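Call for Participants: Open Demonstration Sessions on Tabletop Robotics

Wondico invites members of the public to take part in its winter demonstration program, to be held in December at the Pallside building. The program is open to adults who have no training in robotics or engineering. A total of 96 places are available.

Each session lasts almost 210 minutes, including a break, and begins at 9:30 a.m. Participants will attend a short safety talk, observe staff at work with robot arms on small items such as pens and cups, and then guide an arm through a simple task under supervision. A written survey follows – answers are kept without names and will be used to improve our public training materials.
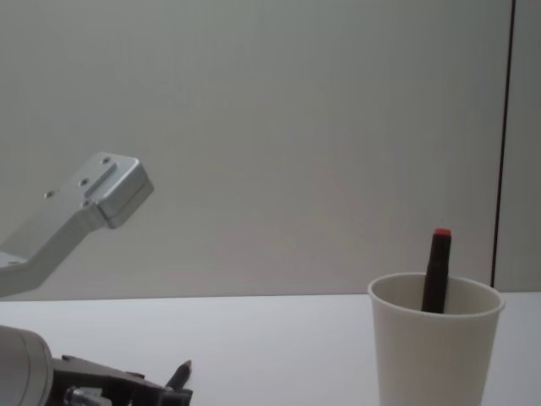 Pencil held in a gripper, with a marker standing in a paper cup at right.

Applicants must be 18 or older and able to attend a full session. Participants should be comfortable sitting at a table for extended periods and following spoken instructions in English. Employees of Wondico and of its partner Brendeo are not eligible.

Participants will receive a payment of $42 at the close of the session. Travel costs are not covered. Parking is available behind the building – please enter through Gate 2.

To apply, complete the form at the front desk or request a copy by mail from Melquiades Bermúdez, Public Programs. Questions about access or safety should be directed to Rimantas Vasiliauskas, Laboratory Operations. Places are assigned in the order in which complete applications are received, and all applicants will be notified in writing.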